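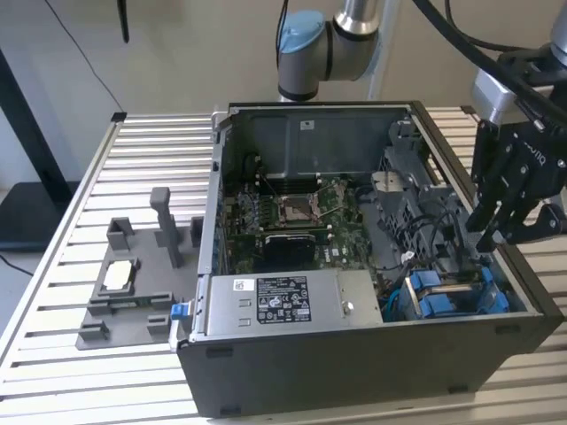

Who should be allowed to change the rules for a robot cell? The people who have to work next to it, and they should have to sign their names when they do.

I say this as the owner of a safety binder. Ours at Lurkbridge has 412 pages, of which 296 were copied from the binder of a plant that stamps car doors. We take apart and rebuild computers. I have read the section on molten splash twice, in case it applied to me.

My complaint is with rules written far from the bench. Page 14 says all parts shall be "suitably located" before the arms are powered. Suitable to whom? A processor left a hair crooked in its holder is suitably located by any standard I could defend in a meeting, and it can still end up with bent contacts. Dehua Qian crossed the line out in November and wrote "seated flat, checked by hand, arms off." It is the best sentence in the binder, and she got a warning for it.

Habibur Mollah, who wrote our Rastow procedures, disagrees with me. If everyone edits, he says, you get a scrapbook. Fair enough. I have seen the Zarkier line's scrapbook, and one of its pages contradicts itself 3 times before lunch.

So put limits on it. Every change gets a name, a date and a trial run at low speed with someone's hand near the stop button. Old pages come out when new ones go in. I would start with molten splash.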